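Jorkbridge Tabletop and Video Games Club
Minutes of the general meeting, July 2019
Held in the upstairs room, Hulme Street

The minutes of the March meeting were read and accepted with one correction: the console night entry fee was $2, not $3.

Summer tournament. The club will run a bracket for the racing game Herstead Circuit. Matches are best of three, with items turned off from the quarterfinals on. Players may bring their own controllers, but wireless ones must be unpaired from the console after each match. Last time a controller left in a backpack paused two games. Anyone who is more than ten minutes late forfeits the first race only.

There was a long discussion about the character Willach. Several members wanted him banned since the spring patch raised his top speed. Others said his cornering is still poor and that he only wins on the two desert tracks. A vote was taken and he stays in. The desert tracks will come out of the random pool until the semifinals.
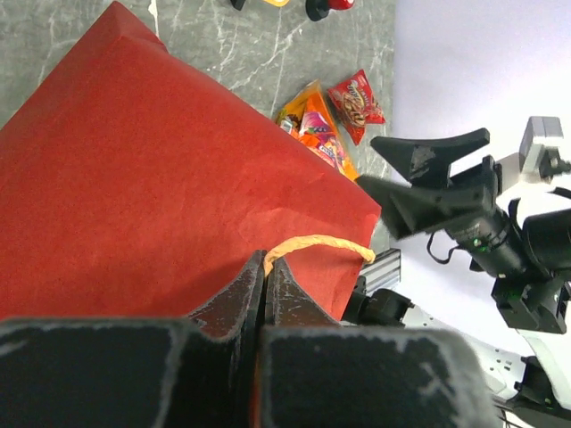 Prize money. The account stands at $200. It was agreed to spend $90 on store credit for first and second place and to leave the rest alone until the fall. A request for a separate prize for best new player was put off to the next meeting.

Equipment. The older monitor has input lag and will be used for practice only. A used replacement is on offer for $125. Members felt this was too high without seeing it run, and the seller will be asked for a demonstration.

Co-op night. Attendance has been low. It will move to the second half of the evening, after the ranked games.

Other business. The sign-up sheet closes one week before the tournament. Late names go on the waiting list in the order received.

The meeting closed at 9:15 p.m.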